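Joining the Mindden Social Club: Common Questions

July
By Yasmine Helmy

Who can join?
Anyone over 18 who lives in or near Mindden. You don't need a sponsor, and you can come to two events as a guest before you pay anything.

What does it cost?
Dues are $47 a year. Potlucks and game nights are included. Dinners out are separate – everyone pays their own check.
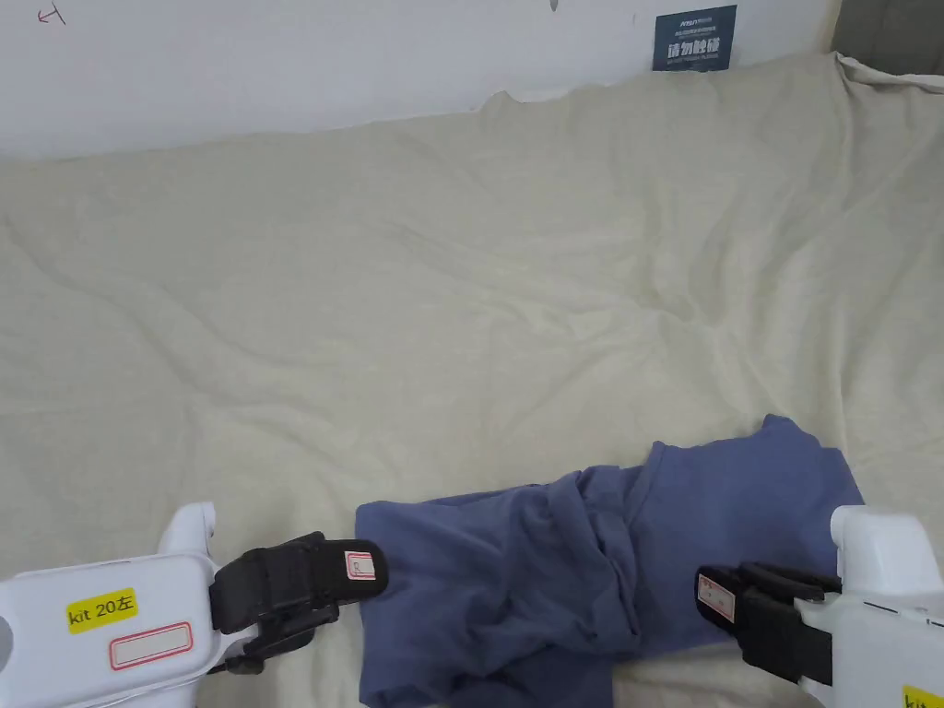 A crumpled blue-gray cloth on a cream-colored sheet.

Can I bring a friend?
Yes, one per event. Put their name on the sign-up sheet so Hajar Bensaid can set enough places. 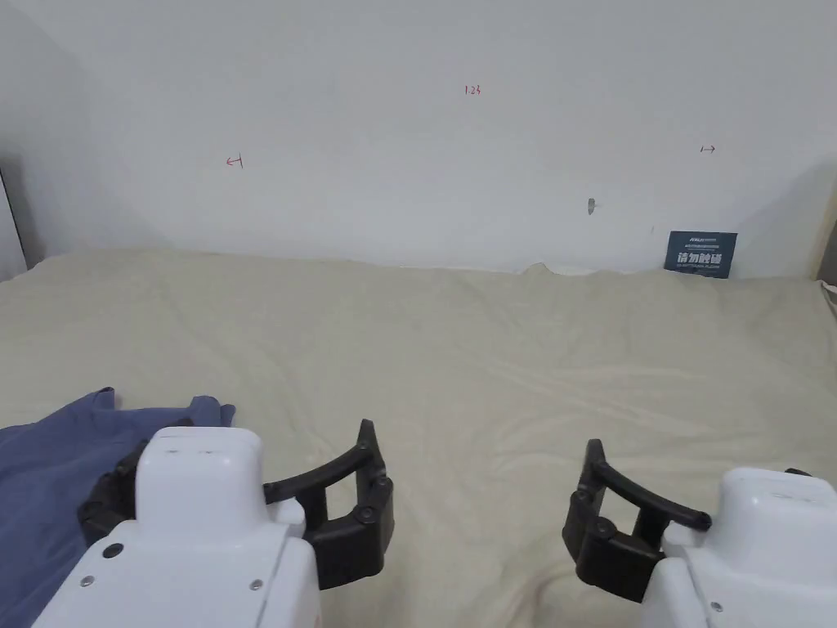

The summer dinner at Kabbaj is the exception. The back room holds 66, so that night is members only until the week before.

How do I hear about events?
By email, at the start of each month. If yours doesn't show up, check your spam folder and then write to Pirmin Schwaiger.
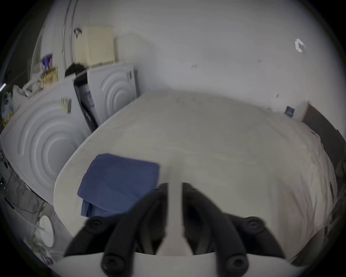 Late additions, like a movie night or a walk, go out by text. You can turn the texts off and still get the email.

What if I don't know anyone?
Come at 6:30 p.m. New members meet by the front door and sit together for the first half hour.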